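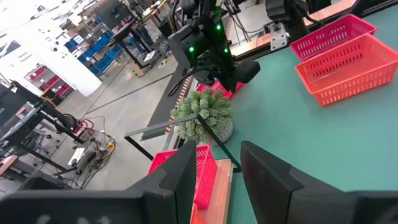
Section 3: Setting up the basket rack and sorting baskets

OK, by now you've got your table cleared and you've read the bit about screws in Section 2 (please go back if you skipped it, I skipped it the first time and regretted it). This section covers the Dalline rack, which is the black metal frame with the pale board across the lower level, plus the little perforated baskets that go on it. I've set up a bunch of these, at the Morndale shop and at home, and the steps below are the order I've settled on.

What you need

One Dalline frame, already bolted together
The shelf board
Three small baskets for the board
Any larger baskets you want to leave on the tabletop
A soft cloth and a pencil
A plant, if you like plants (I do!)

3.1 Placing the frame

1. Wipe the tabletop and let it dry. Ours has a smooth finish and grit under the feet will scratch it faster than you'd think.

2. Stand the frame on the table with the long side facing you. Leave yourself at least a hand's width of bare table in front of it, more if you're going to sort into big baskets.

3. Push down on each corner in turn. If one corner rocks, loosen the bolts on that side a half turn, press the frame flat, and tighten them again. Don't stuff folded paper under a foot. I did that for most of March and the whole thing crept a little further left every week.

4. Mark the feet lightly in pencil. You'll want the marks when you lift the frame off for cleaning.

Caution: the rods look skinny and people grab the top one like a handle. Lift from the two end posts, with the board and baskets off first.

3.2 Fitting the board

5. Slide the board in from the front, good side up. It should sit flat across the lower rails with no overhang at the ends.

6. Run your palm along the front edge. If you feel a splinter or a sharp corner, take it out and sand it now, before there's a row of baskets in the way.

Note: the board from the older Lornness kit is 900 mm long and won't go in this frame. I've tried at every angle. If that's the one you've got, ask for a swap before you get the saw out.

3.3 Setting out the baskets

7. Put the three small baskets on the board in a row, long sides parallel, with a finger of space between them. I like a different color for each spot, so you can tell somebody "it goes in the orange one" from across the room and they'll get it right.

8. Keep the end baskets in from the posts. If a basket is tucked behind a post it catches on the rim when you pull it forward, and out comes everything onto the table.

9. Set the larger baskets on the tabletop, one toward each side, so your hands have a clear lane up the middle to the rack.

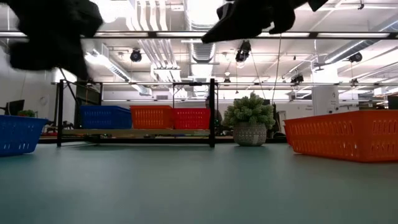 10. Now do a dry run. Pick something up from a big basket, drop it in a small one, and do that a few times for each spot on the board. If you keep bumping a rod with your knuckles, move the big basket toward you an inch and try again. Small changes make a huge difference here!

11. Once you're happy, write the colors and what goes in each one on the card at the back of this guide. Akpalu is the labeling sheet we ship with it, and the small squares fit nicely on a basket rim if you'd rather label those directly.

Caution: stickers on the slotted sides peel off within days. Stick to the rim.

3.4 The plant

12. Totally optional, but I put a potted plant at one end of the rack, just beside the post. It gives your eye a place to stop, and it keeps folks from parking coffee cups there. An artificial one is great for this, no watering, no dirt on the board. Pick a pot that's heavy for its size and keep the leaves off the rods.

3.5 Looking after it

Check the bolts after the first 7 days, then whenever the frame starts to feel loose. Baskets can be rinsed in lukewarm water with a drop of dish soap (an old toothbrush gets into the slots) and left upside down to dry. Skip the dishwasher, the small ones come out slightly bent and never sit square again.

Don't load the board past 2,000 grams per basket. That sounds like plenty until you fill one with batteries, ask me how I know.

If the board bows in the middle, turn it over and move the heaviest basket to one end. If it still bows after that, go to Section 7 for replacement parts.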